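Predicting when the jaws will slip, from human demonstrations

For most of the winter I have been working on a fairly narrow question: can we tell from a demonstration, before the object leaves the surface, that a grasp is a bad one? I wrote a little about it in February and said I would post again when there were results. There are some now. They are mixed, and one of them surprised me.

The setup has not changed much. People do ordinary kitchen work with a hand-held gripper in each hand, and each gripper has its own camera looking out over the jaws. We record video, jaw opening and the pose of both tools. No robot arm is involved at this stage. The policy is trained later on what the people did, and it is supposed to transfer because the arm will carry the same kind of jaws and the same view.

We have 2950 demonstrations in the set I call Majali. Of those, 466 were marked by hand as having a slip, a regrasp or a visible wobble during the lift. Tihomir Delić and I did the marking separately and then argued over the ones where we disagreed. Most of the arguments were about wobble. We ended up with a rule that if the rim turns relative to the pads after the jaws close, it counts, no matter how the lift ends.

Dishes make up a large part of the set. They are thin, glossy and hard to pick up from flat, and the only place to get hold of them is the rim.

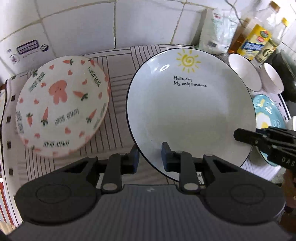
A rim grasp is decided by a small gap at the start. If the lower jaw doesn't get under the plate, the pads close on the slope of the dish and push it away. The label we care about most is therefore the pose of the tool just before closing, with one jaw tip on the cloth side and the other over the white of the plate, the thin black rim between them. That rim turned out to be useful to us. On plates with a dark line at the edge, the rim detector finds the boundary easily even when there is glare on the side of the dish. On plates where the decoration runs toward the edge, like the one with the carrots and hearts, it is less sure of itself, and we had to correct a fair number of those by hand.

The method itself is simple. We take a short window of frames ending at the moment the jaws begin to close, crop the region around the pads, and run it through a small image encoder. The tool pose and jaw opening over the same window go through a second, much smaller network. The two are joined and the output is a single number, the chance that the grasp will be marked bad. There is a baseline that only gets pose and opening, and another that only gets the images.

I held out 432 demonstrations for testing, split by kitchen so that no kitchen appears in both sets. Splitting at random gave far better numbers and I don't trust any of them. The model had learned which countertops go with which people, and some people are simply better at this than others.

With the split by kitchen, the combined model beats both baselines, but the pose-only baseline is much closer than I expected. The approach angle of the tool carries most of the information. If someone comes in too steep, the grasp is likely to go badly whatever the dish looks like. Vasylyna Tymoshchuk had said as much back in the planning stage and I had not listened very carefully.

Where the images clearly help is when the plate is already tilted, or when a second tool is touching it.

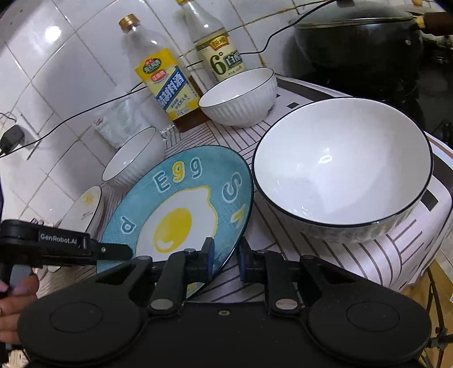
Two-handed grasps are a separate problem, and for a while I left them out. The pose of one tool says nothing about what the other one is doing, and the result depends on both. In the egg plate recordings the second gripper comes in from the left with its tip over the side of the plate, and the first has the opposite edge between its pads. From the pose of the first tool alone, this looks like any other rim grasp. The image branch sees the other arm and adjusts its estimate, usually in the right direction. When we feed in the relative pose of the two tools as well, the advantage of the images shrinks again, though it does not go away.

What did not work was training on more data of lower quality. We had nearly 2000 older demonstrations from the Vultar set, recorded with different pads and a looser labeling rule. Adding them made the test results worse. Filtering them by agreement with the new model brought the results back to where they had been without them, for a good deal of extra work. I have dropped them for now.

The next step is to use the score during training of the actual policy, first by leaving out the worst demonstrations and then by weighting them. Hildegard Schwerdtfeger thinks weighting will do nothing that leaving them out doesn't do. I think it will matter for the two-handed cases, where we have too few examples to throw any away. We are running both, and the first runs should be done by the end of the month.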